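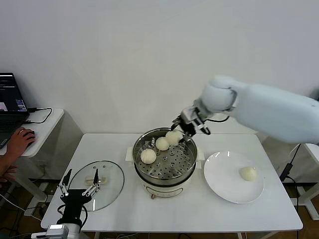 Filed under: Events, Spirits & Cocktails

2023-08-21 - by the blog author

Tickets for the Trondcombe Gin Weekend went on sale this morning. I bought mine before breakfast, which is earlier than I managed last year.

The event is in October again, at the old Givdale bottling hall. The hall is bigger than the church basement they used before, and it has proper restrooms and a coat check. Parking is still bad. There is a lot behind the building but it fills up early, so take the bus if you plan to taste much. It stops across the street.

This year there are 11 distilleries on the list. Most of them are small and most make a dry gin of one kind or another. The two I want to get to first are Dika and Ağca. Dika makes a navy strength gin with a lot of citrus peel in it. I had it once with plain tonic and thought it was too strong, then had it again in a gimlet and bought a bottle. Ağca is new to me. Their sheet says they use bay leaf and dried fig, and they will be pouring a barrel-aged version that isn't in stores yet.

A ticket gets you a glass and 8 tasting tokens. One token is one small pour. Extra tokens are for sale at the door, cash only last year, and I haven't seen anything that says this has changed. Designated drivers get in for half price and can have all the tonic and soda they want.

There are 2 sessions, afternoon and evening. I have gone to both kinds and I prefer the afternoon. The lines are shorter and the people pouring still have the energy to answer questions. The evening one has a band, if that matters to you.

Eat first. The food last time was one pretzel stand and a cheese table that ran out early. The site says "expanded food options" but gives no names, so I'm going to have lunch at home.

I'll post my tasting notes the week after - probably in two parts, as my handwriting gets worse as the day goes on and it takes me a while to type up.

Recent posts
Three tonics I keep in the fridge
Sloe gin, second batch
What I paid for vermouth this summer
A short list of bars with good ice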